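搜索新闻稿 请输入关键词 搜索

新闻稿｜供媒体使用

Loneck对“出境法律提醒”付费服务提出疑问：旅客花钱买到的提示，在警察局里能派上多大用场？

旅行者权益机构Loneck今天公布对手机应用Nimo的审阅意见。Nimo由Drokiro开发，面向出境游客收费，宣传语是“落地之前，先知道什么会让你被拘留”。这句话写得很响亮。我们读完应用里能读到的全部文字以后，对它能否兑现有相当大的保留。

Loneck并不怀疑这类服务有需求。每年都有游客在海外因为一件自己觉得无关紧要的事被带走问话：在机场安检口开了一句玩笑，在不许拍照的建筑前举起手机，包里带着家里医生开的药，或者在酒店大堂和前台吵了一架，话说得难听了些。当事人事后大多讲同一句话，说自己根本不知道这算违法。市场上于是出现了一批产品，承诺把“不知道”变成“知道”，按次或按年收费。Nimo是其中广告投放最密集的一个，因此我们从它开始。

审阅方式

审阅在十月进行，涉及11个目的地。Loneck以普通付费用户的身份注册，没有事先知会Drokiro，也没有使用媒体账号或试用账号。应用中的提示由Radulović律师事务所逐条阅读，律师们被要求回答一个很朴素的问题：一名不懂当地语言、第一次到访的旅客，读完这条提示，会不会改变自己的行为，改变的方向对不对。

我们把标准定得这么低，是有意为之。判断一条法律提示在学理上是否严谨，可以争论很久；判断一个拖着行李箱的人能不能看懂，要容易得多。

Drokiro的宣传页写着应用收录“超过500条实用法律提示”。Loneck没有理由认为这个数字是假的，但对“实用”两个字有不同看法。相当一部分提示是同一句话换了地名反复出现，例如“请尊重当地风俗”“请遵守当地法律法规”“遇到执法人员请保持礼貌”。这些话放在任何地方都成立，因而在任何地方都帮不上多少忙。把它们分别计入各个目的地，总数自然好看。

药品：最该写清楚的地方写得最少

在受审阅的目的地当中，有4个完全没有关于携带处方药入境的说明。应用界面上这一栏照常显示，点开以后只有一行字，请用户“咨询相关部门”。哪个部门、用什么语言咨询、需要带什么文件，一概没有。

Loneck认为这是整份审阅里最让人不安的一处。穿着不当，通常换一件衣服就能了结；拍了不该拍的照片，多数时候删掉并道歉也能过去。药品不同。在一些国家，普通的止痛、助眠或注意力类药物可能属于管制物质，需要提前申请许可，机场柜台上临时拿出的药盒说明不了什么。一个以“避免被拘留”为卖点的产品，在这一栏里留白，却把小费礼仪写了满满一屏，我们看不出这样安排轻重的道理。
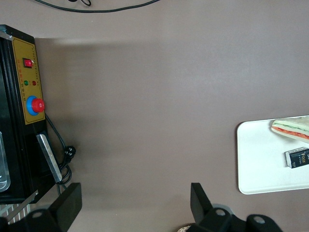 旅客出境前应当向谁核实自己的药能不能带？

最可靠的是目的地国家驻本国使领馆公布的规定，以及该国海关或卫生主管部门的官方页面。建议在出发前留足时间书面询问，保存对方的答复，随身携带医生处方和药品原包装，并在处方上注明药物的通用名称。第三方应用的提示可以当作提醒自己去查的线索，不宜当作最后的依据。

“红黄绿”评级从何而来

Nimo给每种行为标上颜色：绿色表示“可放心”，黄色表示“需留意”，红色表示“高风险”。Loneck多次在应用内寻找评级依据，没有找到。提示下方不列法律条文，不写最后核对的时间，也不说明是谁写的。同一种行为，在“常见误区”一栏里标为黄色，在“夜间出行”一栏里标为红色，两处文字几乎相同。

Radulović律师事务所在书面意见中指出，颜色评级最大的问题在于“绿色”。红色标错了，旅客顶多白担心一场；绿色标错了，旅客会放心地去做。在公共场所饮酒、未婚伴侣同住一间客房、在社交平台上发表对商家的负面评价，这几类行为在不同地区的处理差别极大，有时同一国家的不同城市也不一样。应用以国家为单位给出单一颜色，律师们认为这种做法过于粗疏。

意见书还提到，法律条文和实际执法往往是两回事。有的规定写在纸上多年少有人管，某一天忽然严格起来；有的行为条文里找不到明确禁止，旅客却因为一句含糊的“扰乱秩序”在拘留室里过了一夜。任何静态的提示库都难以反映这种变化。写明“我们不知道”，对用户也是一种诚实，可惜在Nimo里我们没有读到过这样的话。

人工热线

Nimo的高级订阅包含“全天候人工法律热线”，价格明显高于基础版。Loneck的人员用高级账号拨打了5次，分别选在当地的白天和深夜，每次都描述一个虚构但常见的情形，例如朋友在酒吧与人发生肢体碰触后被对方报警，现在人在警局，对方要求他在一份看不懂的文件上签字。

接电话的人态度都很好。问题出在内容上。没有一通电话转接到具备当地执业资格的律师，接线员的建议大体是保持冷静、联系使领馆、不要签署看不懂的文件。建议本身没有错，任何一本旅行手册也会这么写。当我们的人追问“如果对方说不签就不能离开，该怎么办”时，得到的答复是稍后会有专员发送邮件。邮件后来收到了，内容是应用里原有的提示。

我们想请Drokiro说明，“法律热线”这个名称里的“法律”两个字指的是什么。如果接线员的身份是客服，那就应当叫客服热线，并按客服热线收费。一个在异国警局里打电话的人，对电话那一头是谁，有权知道得清楚一些。

免责条款

用户协议里有一段值得单独拿出来讲。条款规定，应用内全部内容“仅供一般参考，不构成法律意见”，用户因信赖相关内容而产生的任何后果，由用户自行承担。这种写法在行业里很普遍，律师看了不会惊讶。可是把它和首页上的大字放在一起读，味道就不同了。首页说先知道什么会让你被拘留，协议说请不要相信我们说的。付费的人看到的是前一句，出了事以后摆到桌面上的是后一句。

Loneck还注意到，首次打开应用时，用户协议的链接位于付款按钮之后的页面。我们建议把它移到付款之前，字号与价格一致。做到这一点不需要什么技术投入。

Loneck发言人Selma Stojanović表示：“我们收到过不少来信，写信的人都觉得自己做足了功课。他们下载了应用，看了颜色，记住了几条忌讳，然后在一件应用里没有写的事情上出了麻烦。我不愿意说这类产品全无用处，让人出门前多想一分钟总是好的。我怀疑的是那种花了钱就安全了的感觉，这种感觉卖得太贵，也卖得太轻松。”

谈到Drokiro可能作出的改进，她补充说：“把来源写上，把日期写上，把不确定的地方标成不确定。如果这样做以后产品看起来没那么厉害了，那说明它本来就没那么厉害。”

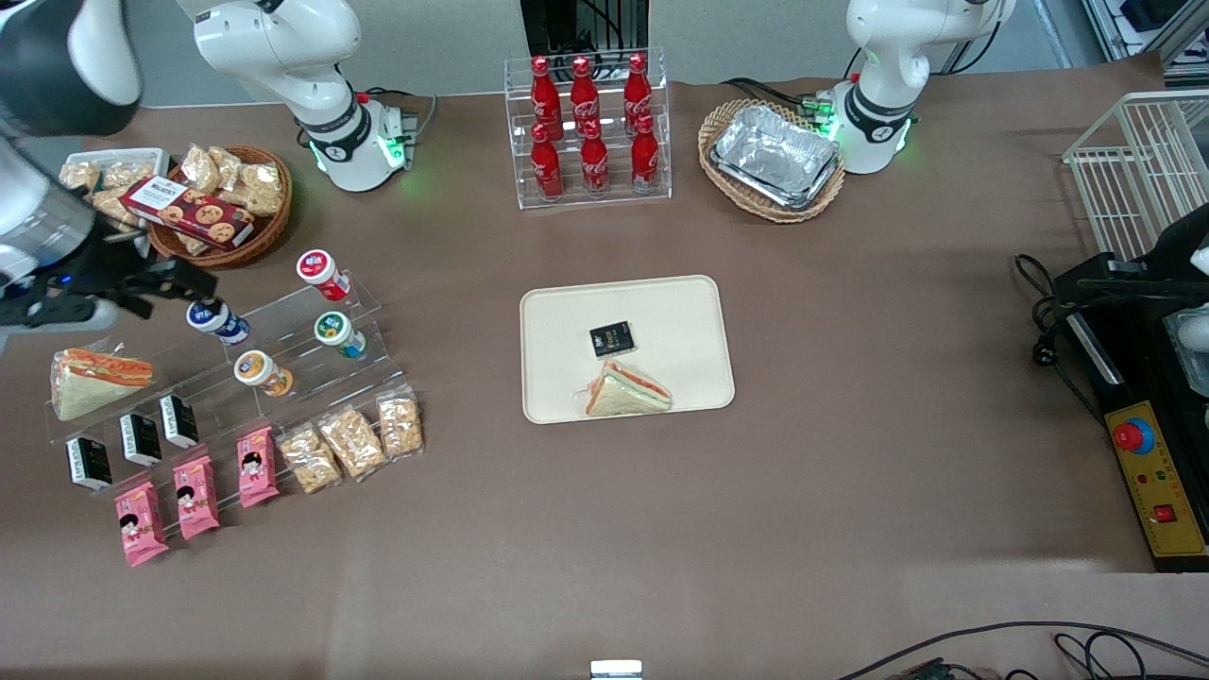
图：桌上的零食、饮料与米色托盘，后方瓶架上摆着红色可口可乐瓶。

Drokiro的回应

本稿发布前，Loneck向Drokiro寄送了审阅意见的摘要，并提出一组书面问题。Drokiro回信称，Nimo的内容“由经验丰富的团队持续更新”，药品栏目“正在扩充”，并表示公司重视用户反馈。信中没有回答评级依据是什么，没有回答热线接线员的资质，也没有说明“持续更新”的周期。

我们会继续等待答复。在得到具体说明之前，“经验丰富的团队”和“持续更新”只能当作宣传用语看待。过去几年里，Loneck读过太多措辞相近的回信，扩充中的栏目后来有没有扩充，要过一段时间重新付费登录才能看到，而我们确实打算这样做。

对旅客的建议

Loneck不向公众推荐或反对购买某一款应用，也没有自己的同类产品。以下几点供准备出境的旅客参考，都可以免费做到。

先看本国外交部门发布的旅行提示，再看目的地官方机构的页面，两边说法不一致时，以更严格的一方为准。网上流传的“奇葩法律盘点”读来有趣，其中不少早已废止，也有一些从来没有存在过，拿它做功课会分散注意力。

记下本国使领馆的紧急联系电话，写在纸上，和手机分开放。被带走问话时，手机很可能不在自己手里，存在应用中的热线号码也就没有办法拨出去。

对使领馆能做的事要有合理的预期。领事官员通常可以探视、提供当地律师名单、协助联系家属，一般不能干预司法程序，不能替当事人支付罚款或保释金，也不能要求对方放人。有些付费服务在介绍里暗示自己能“协调使领馆出面”，遇到这种说法应当请对方写成文字。

发生争执时尽早离开现场。很多案件的起点是一次完全可以避免的口角，旅客觉得自己占理，越说越大声，而在某些地方，侮辱性手势或粗口本身就足以立案。有没有道理，换一个地方再讲也来得及。

买旅行保险时，问清楚是否包含海外法律费用，包含到什么程度，刑事案件是否在内。这一项经常被除外，销售人员也不一定主动提起。Nimo的高级订阅赠送一份“法律保障”，我们请Radulović律师事务所看了保障说明，其中刑事程序产生的费用不在赔付范围之内。对于一个以避免拘留为主题的产品，这份赠品能保障什么，请读者自行判断。

后续工作

Loneck将在下一阶段审阅另外几款同类应用，方法不变，仍以普通用户身份付费注册。如果Drokiro在此期间补上药品栏目、公布评级依据或者更改热线名称，我们会重新阅读相关内容，并在后续新闻稿中如实写明。改好了，我们照写；没有改，我们也照写。

曾经使用Nimo或类似服务，并在境外遇到执法问题的旅客，可以通过Loneck网站上的来信表格提供经历。来信请尽量附上当时应用页面的截图和订阅凭据，涉及未结案件的，请先征求自己律师的意见再寄出。我们不提供个案法律咨询，也不会把来信人的姓名转交给任何公司。

审阅意见全文及Radulović律师事务所的书面意见可向Loneck新闻处索取。媒体如需采访Selma Stojanović，请通过同一渠道预约，并注明刊载平台和截稿时间。

关于Loneck

Loneck是一家关注出境旅客权益的独立机构，工作内容包括审阅面向旅客的付费服务、整理投诉案例以及发布消费提示。Loneck不接受受审阅企业的赞助，本次审阅所用账号的订阅费用由Loneck自行支付。

相关新闻稿

旅行保险里的“海外法律费用”：三份保单怎么写
租车押金被扣以后，证据该怎么留
酒店替客人保管护照，什么时候应当拒绝
机场“快速通关”代办服务：付款前要问的话
读者来信：我在免税店被拦下之后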